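Ich habe im April angefangen, das Spielzeug zu sortieren, und schreibe hier mit, weil ein paar Leute gefragt hatten, wie das bei uns läuft. Es geht um die Plastiktiere. Die Bausteine kommen später, vielleicht auch gar nicht.

Ausgangslage: eine große Kiste von Stivia, in der alles lag. Tiere, Zäune, Autos, ein halbes Puzzle, Wachsmalstifte ohne Papier drum. Wer den Elefanten wollte, hat die Kiste ausgekippt. Wer danach den Zaun wollte, hat sie noch mal ausgekippt.

Erster Versuch war ein Regal mit 10 kleinen Fächern, jedes mit einem Aufkleber. Hat bis zum Abendessen gehalten. Die Aufkleber kleben noch, in den Fächern liegt jetzt Papier.

Zweiter Versuch, der bis heute läuft: flache Wannen aus Kunststoff, keine Deckel. In eine Wanne kommen nur so viele Tiere, dass man den Boden noch sieht. Wenn der Boden weg ist, wird eine neue Wanne aufgemacht oder etwas aussortiert.

Die Wannen sind von Dosura, der Artikel heißt schlicht 611. Es gibt sie auch höher, davon rate ich ab. In den hohen verschwindet alles Kleine, und dann wird wieder gekippt.

Nach Bauernhof, Zoo und Wald trenne ich nicht mehr. Das war meine Ordnung und hat beim Spielen keinen interessiert. Die Zäune und Bäume haben eine eigene Tüte, die Autos auch.

Waschen: lauwarmes Wasser, etwas Spülmittel, alte Zahnbürste für die Hufe und die Mähnen. 30 Minuten einweichen reicht. Danach auf ein Handtuch, am besten über Nacht. Filzstift geht damit nicht ab – den habe ich gelassen.

Zur Frage nach Lurkholm: Ja, deren Tiere sind schwerer und stehen besser. Auf Teppich fallen sie trotzdem um. Für die 2, die uns fehlten, habe ich auf dem Flohmarkt geschaut und keine gefunden.

Aussortiert wird bei uns am Tisch, auf einer Unterlage, damit es nicht so klappert. Was doppelt oder angebissen ist, kommt weg, der Rest zurück in die Wanne. Aufgestellt wird darin nichts. In der hellblauen liegen jetzt Pferd, Löwe, Tiger und Panda, der Tiger halb auf dem Panda, und unten ist noch Platz. So viel Luft will ich eigentlich überall haben, bei den Dinosauriern bin ich davon weit entfernt.
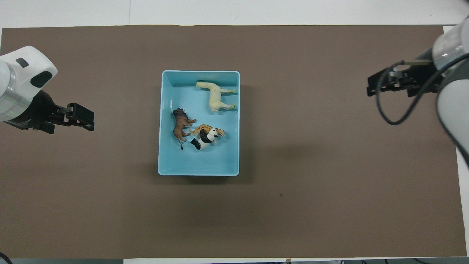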